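Tue 21 July

The soup that takes all Sunday

We've had a proper run of cold mornings, the kind where the dog looks at the back door and then looks at me as if I've arranged it personally, and so of course I have gone back to soup. I know I said last winter that I wouldn't write about barley again. I've thought it over and I'm going to write about barley again.

The recipe, if you can call it one, came to me from my old neighbour Kaj Vigfúsdóttir when we both lived on the hill at Durnen. She used to leave it on my step in an ice cream tub with a rubber band around the lid, and for a long time I was too shy to ask what was in it. When I finally did, she laughed and wrote it on the back of a Medisico appointment card, which I still have in the drawer with the birthday candles. It says lamb neck, barley, swede, leeks, "the green bits too", and then a word I've never managed to read. Kaj can't read it either. We've tried it with thyme and we've tried it with turnip and both were lovely, so I've stopped worrying.

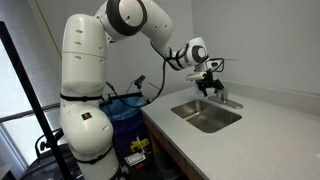

Leeks are where most people's patience goes, and I do understand it. You trim off the roots and slit them lengthways, and then you find all that fine grey grit tucked between the layers, right up where the white turns green. My mother did hers under a dribbling tap, one leaf at a time, and it took her the whole of the wireless serial. What I like is a decent rectangular stainless steel sink like the one in the photo, set into a pale counter, where you can put the plug in, fill it with cold water and let the whole lot bob about while you get on with the swede. Swish them round, leave them be for a while so the dirt can settle, and lift them out with your hands. Don't pull the plug with the leeks still in there or you'll pour all the grit straight back over them. (I did this for years. I thought the crunch was the barley.)

Now, the lamb. Neck is the one you want, and it's still one of the kinder cuts for the budget, though nothing at the butcher's is what I'd call cheap these days. I brown it hard in the big pot, the orange one with the chip in the handle that I bought at the Kawaguchi closing-down sale, and I don't crowd it. Two lots, even three if the pot's being sulky. Then out comes the lamb and in go the onions, and I scrape up all the sticky brown business off the bottom with a splash of water, and the kitchen smells so good that people wander in and pretend to be looking for the scissors.

Everything goes back in after that. Cover it well with water, add a bay leaf and a good pinch of salt, put the lid on crooked and turn it right down. I start mine before lunch and we eat it for tea. The barley goes in for the last hour, and not a moment sooner unless you'd like to slice it. 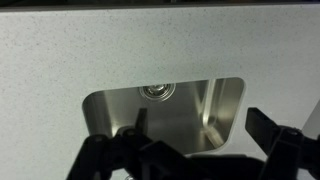

Swede wants a big knife and a bit of nerve. I cut a flat side first so it can't roll, then take it down into slabs, then batons, then cubes the size of a dice, and there's always one that shoots off and gets eaten by the dog. You need room for it. I'm a great believer in a long clear run of bench beside the sink, and speckled ones are very forgiving — with all those tiny grey and brownish flecks you could lose a fair few crumbs before a visitor spotted them. Ours at home is plain cream laminate and it tells on me constantly. I wipe it down, turn around to put the kettle on, turn back, and there's a tea ring. My sister has the same stuff in green and says hers is worse, but she's always been competitive.

I should say something about the stock question, as I had a very nice email about it after the pea and ham post. You can use stock if you've got it. I mostly don't! The bones do the work if you leave them alone long enough, and I find shop stock makes it taste like everything else made with shop stock. If you're worried, put a parsnip in.

Leftovers are the best part, in my opinion. By the next day the barley has drunk up nearly everything and you've got something closer to a stew, so let it down with hot water from the kettle and taste it again for salt.

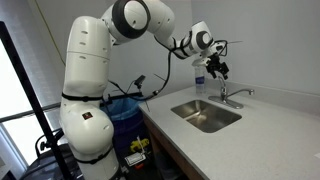
It freezes well too, though leave a bit of space at the top of the tub, as I've split more lids than I care to mention. I send a couple of tubs up to my nephew, who's working out at Stotel over the winter and living, as far as I can tell, on toast. He rang on the weekend to say he'd eaten one cold out of the tub standing at the fridge, and was that all right? I told him it was fine but that he might like to try it warm.

Kaj is coming down to stay at the end of the month and has promised to bring her own pot, which I'm choosing not to take personally. If we work out the mystery word I'll put it in the comments.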